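How to Clean and Dry-Fit a Machined Aluminum Plate and Its Plastic Frame

Posted Sunday, March 15, 2020

I love this part of a build. The milling is finished, the plastic parts have come in, and you finally get to put two pieces together and see whether they like each other! It's tempting to reach straight for the screws (I've done it, and I've paid for it), but an hour of cleaning and dry fitting first will save you a whole evening of taking things apart again.

This guide covers flat plates with channels cut into them, the kind you'd use as a base or a heat spreader in a home-built enclosure, plus a molded frame that sits on top. My plate is for the Zilero, a bench power box I've been putting together since winter. Yours can be a different shape entirely and the steps still work.

What you'll need

A flat table you can walk all the way around
A soft nylon brush and an old toothbrush
Dish soap and warm water
Lint-free cloths
Wooden toothpicks or bamboo skewers
A small deburring tool, or a fine needle file
A flashlight
Low-tack masking tape and a pencil
Your drawing, printed at full size if you can manage it

Step 1: Clear and wipe the table

Metal chips are the enemy. One curl of aluminum under a plate is enough to make it rock, and then you'll spend ages thinking the plate is bent. Wipe the tabletop with a damp cloth, then a dry one, and run your palm over it at the end. Your hand will find things your eyes missed.

Stainless is my favorite surface for this. It wipes clean in seconds and it doesn't hold on to chips the way a wood bench does. It will pick up scratches over the years, but so what, it's a work table!

Step 2: Wash the plate

Cutting fluid hides in corners. Fill a tub with warm soapy water and go over the ridges with the nylon brush, always along the channel first and then across it. Use the toothbrush for tight curves and the ends of narrow slots. Push a toothpick through every hole, from both sides.

Rinse, shake, and stand the plate on its edge on a towel. Turn it over after ten minutes so the water comes out of the other side too. Don't use steel wool anywhere on it. The little fibers break off and you'll be picking them out of the grooves until summer.

Step 3: Find the burrs

Shine the flashlight low across the surface, almost level with it. Burrs throw tiny shadows and they jump right out at you. Check the rims of the holes, the top edges of the ridges and any tabs along the outside. Drag a cotton cloth over the whole thing as well, and wherever it snags, put a bit of tape next to the spot.

Go gently with the deburring tool. One light turn around a hole is plenty. On the ridges I prefer the needle file, two or three strokes in one direction. When you're finished, brush everything off and wash it again. Yes, again!

Step 4: Lay the plate down and set the frame on it

Put the plate channel side up near the front of the table, where you can lean over it comfortably. Press each corner in turn. If it rocks, lift it and check underneath before you blame the machining.

Now set the frame on loosely, without trying to line anything up yet. I like to start with it a little crooked and hanging past the end of the plate, so there's an edge to grab, and then ease it over bit by bit. Looking down through the big openings as you go tells you a lot about which channels will stay uncovered. 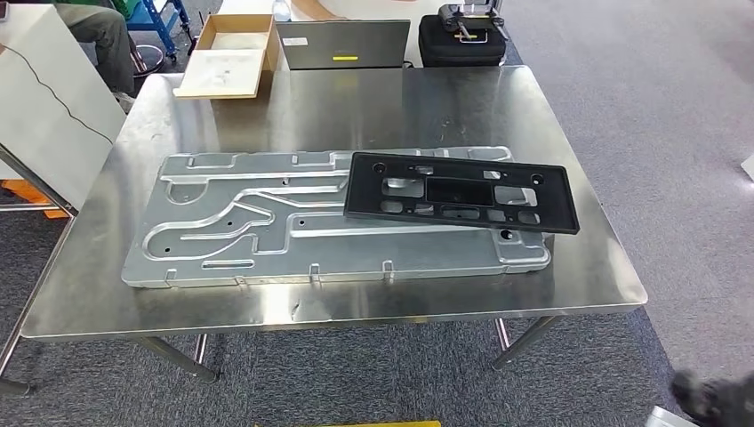

Step 5: Slide it into position

Hold the frame by its raised rim and move it toward your reference corner. Pick one corner and stick with it for the whole job. Mine is always the one marked on the drawing with the part number, 1012 in this case, and I write it on tape too, because I will absolutely forget.

Once it's close, look straight down through the mounting holes in the frame. If a hole is meant to meet one in the plate, you want a clean circle of dark with no crescent of silver showing. Go from hole to hole before you nudge anything. If they're all off in the same direction, the frame just needs to move. If they're off in different directions, check that you haven't got it flipped or turned end for end.

Step 6: Check for high spots

Rub pencil lead along the underside of the frame wherever it should touch metal. Set it in place, press down evenly, wiggle it a hair and lift. The gray marks left on the aluminum show you exactly where it's touching. I get such a kick out of this one!

A frame that touches only at the ends is probably a bit warped. Leave it flat under a heavy book overnight and try again before you trim anything.

Step 7: Mark and put away

Tape a label to each part with an arrow pointing to the reference corner, wipe off the pencil, and wrap the plate in a clean cloth. Keep the two pieces together in one box. Screws and gasket come next, and I'll cover those when my gasket sheet arrives.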